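Home | Laundry | Kitchen | Workshop | Ask Heather

Keeping the laundry robot happy

I do my robot checks before wash day, usually Wednesday. Cables first! Any loop near the basket gets clipped back.
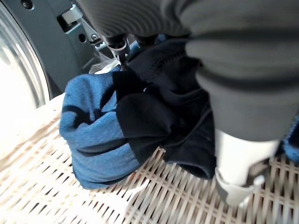 Next, wipe the fingertips with a damp cloth (lint gets everywhere).

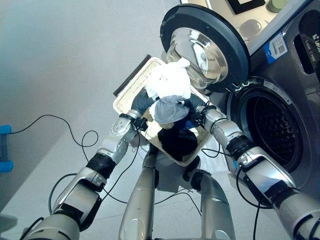 Then I snug up the wrist mounts by hand, power off.

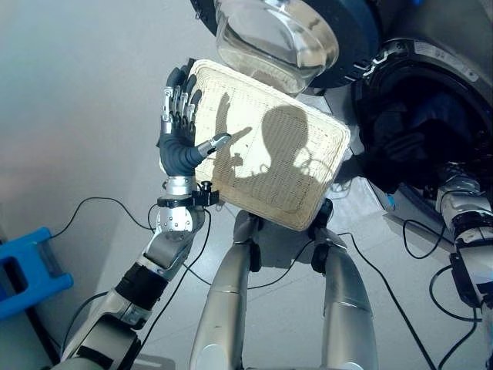 Mutua Owino swears by a soft brush for the joints, and I'm sold.

Related:
Washer gasket care
Sorting darks

We use cookies. OK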